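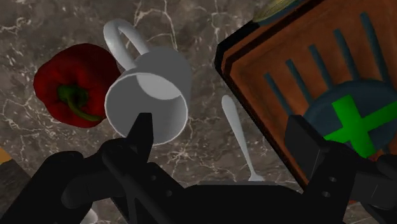 **Wanted: failure reviewer / sim tester, gripper faults (contract, part time, remote ok)**

Posting this fast, we need someone before the November release. Sorry for the rough edges.

We are Custwood. Small shop, we build and test the control software that sits between a two-finger gripper and whatever arm the customer bolts it to. Kitchen and tabletop work mostly. Mugs, spoons, vegetables, trays, the usual. Most of our testing happens in simulation and then a smaller part on the real bench.

**What went wrong**

In the last release (internal name Forutero) the gripper sometimes opened when it should have held. Short version - the controller lost its contact signal for a moment, decided it was holding nothing, and went back to fully open. In sim that costs you a mug. On the bench it cost us a mug and a cut hand. Cut was small, person is fine, but we stopped all bench work the same afternoon and it has stayed stopped.

What we know so far:

- 1005 sim runs on the tabletop set, 207 of them flagged by the automatic checker
- checker flags too much. A slow grasp gets flagged the same as a drop
- checker also misses stuff. At least 15 drops were marked as clean, we found them by hand
- faults bunch up when the fingers come down between two things sitting close together
- thin objects are worse than round ones, we think. Not proven
- bench fault had the same log pattern as the sim fault, so we beleive it is one bug. Could be two

The patch is called Brunet. It holds the last good grip for a short time when the signal drops, then lowers and releases instead of just letting go. Looks better in sim. But holding on is its own danger if there's a finger in there, so we are not shipping on "looks better".

**The job**

You go through the flagged runs, plus a pile of unflagged ones, and say what happened. Watch the run, read the log next to it, fill in the form. Then do the same for the Brunet runs. Later on, if you want it, help write the new test cases.

Day to day:

- sort each run: drop, slip, late release, early open, collision, no fault, can't tell
- mark the time the fault starts, from the log and not from when the thing hits the counter
- write one or two plain sentences. Not an essay
- "can't tell" is a real answer, use it. Last reviewer guessed a lot and we had to redo the batch
- join a half hour call in the morning, 9:30 Eastern, twice a week
- flag anything that looks like a safety issue right away, don't wait for the call

Runs are short, most under a minute. Reading the log is the slow part. A decent pace is four or five runs an hour once you know the format, slower the first week and that's expected.

**You should have**

- patience. It is the same counter and the same objects over and over
- some time around robot arms or grippers, real or simulated. Hobby or school is ok
- able to read a time series plot - finger position, motor current, contact on/off
- written English good enough that a tired engineer gets it first time
- a computer that can play back our runs without choking. No special graphics card needed, we send rendered clips plus logs

Nice to have, not required:

- Python, enough to filter a csv
- any background in machine safety, incident review, QA, lab tech, that kind of thing
- you have broken a robot before and wrote down how

No degree needed. Please don't send a cover letter explaining that AI is the future.

**Pay and hours**

$39 an hour, flat, paid every two weeks. 15 hours a week to start, maybe more near release. Contract runs through to release plus a month for cleanup. You're paid for the training runs and for the calls. US-based only for this one, payroll can't do anything else right now.

We don't pay per run and we don't pay per fault found. Tried that with a vendor, got a lot of faults.

**About bench work**

Remote people never touch the bench. If you live close and want to come in once it reopens, the rules are:

- power off at the wall before hands go in. The software stop is NOT enough, the software is the thing we are fixing
- two people in the room, always
- e-stop within reach of the person who isn't loading the table
- no ceramic until Brunet is signed off, plastic mugs only
- safety glasses and cut gloves, we supply both
- anybody can call a stop and doesn't have to justify it

Bench reopens when the Clarnus people have finished their outside review. They are a separate company and they get your notes too, unedited, so write them like a stranger will read them. We don't have a date from them yet.

**How to apply**

Email the jobs address on our contact page, subject line "gripper reviewer". Put in the body, no attachments over 5 MB:

1. Couple of lines on what you've worked with
2. Hours you can really do per week, and your time zone
3. One time a machine did something you didn't expect. What did you see, what did you check first, what was the cause if you ever found out. Half a page tops

We then send a paid test, six runs with logs, takes about two hours. Same rate as the job. You get the notes back with our comments whether or not we hire you.

Taking two people, possibly three. Reading applications as they come in and will pull this post when full, so if it's still up we're still looking. Replies within a few days - if you hear nothing after a week write again, the inbox eats things.

Edit: yes you can do this around another job. No, evenings only doesn't work, becuase of the morning calls.

Edit 2: students fine, if you can make the calls.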